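Print this page | E-mail this page

Section 4: Teaching the Bin Pick by Hand

By Konrad Górecki
2 Mar 2023

Okay, you've got the arm powered up and the Manell software talking to it, so now we get to my favorite part, which is showing the robot what you want. I've done this more times than I care to admit and I still enjoy it. If you skipped Section 3 (the load settings), please go back and do it. I'll wait!

One word on names before we start. When I say "a demo" I mean one full pick, from the start pose down to the block and back up again. When I say "a set" I mean all the demos you save under one name.

Getting ready

1. Clamp the bin to the table. A spring clamp on the rim is fine. Give the bin a good shove with your hand, and if it slides, clamp it again.

2. Mark your drop area with tape. I only mark corners, and I like blue because it shows up well on pale wood.

3. Put the blocks in the bin. Don't line them up! Mix your colors and turn them every which way, with one or two close to a wall.

4. Move the arm slowly through its whole reach and watch the hose and cables. They need enough slack to follow the wrist all the way around, but you don't want a loop hanging so low that it drags on the blocks.

CAUTION: Keep your free hand out of the bin any time the arm is live. Moving a block "real quick" is how I got the bruise that Miklós Bakos still brings up at lunch.

Recording a demo

5. On the pendant, pick Hand Guide and set the speed to the lowest step. You can raise it later, when you know how the arm feels.

6. Send the arm to the start pose and press Record. Wait for the beep.

7. Hold the enable switch halfway in and lead the wrist over the block you want. Stay high until you're right over it, then turn the wrist to match the block's angle, then come down. I used to turn and drop at the same time and my early sets from Himurcombe are full of wobbly pickups because of it.

8. Close the gripper, count to two in your head, and lift straight up.

9. Carry the block to your drop area, open the gripper, go back to the start pose and press Stop.

NOTE: If you squeeze the enable switch too hard, the arm stops dead. It's supposed to. Let go, breathe, throw that demo out and start over — don't try to patch it.

Doing it by remote

10. For blocks in tight corners I switch to the remote handle, because my wrist just doesn't bend that way. Pick Remote in the same menu and repeat steps 6 to 9. Keep your eyes on the gripper and off the screen.

11. Save remote demos in their own set. Our set 386 has both kinds mixed together and I've regretted it ever since.

How many is enough? For the Grurkton job we saved 1136 demos, and 71 of those got tossed when we played them back. You can get a decent first run with far fewer, so try it early and see where it struggles.

If you get error 1652, your start pose has drifted. Redo step 6 and it should clear.

Last updated: 2 weeks after first posting 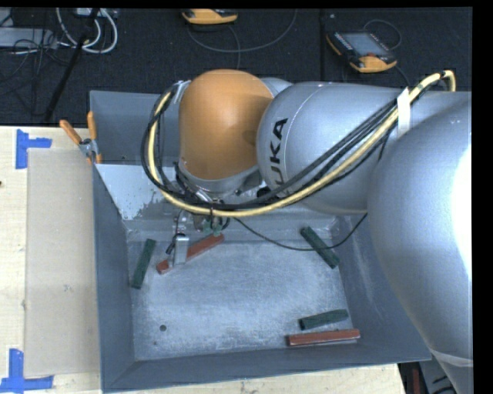 Once your set is saved, leave the bin clamped and the tape down, and go on to Section 5, where we play the demos back at low speed. Keep the pendant within reach for that one, and have a second person with you the first time through.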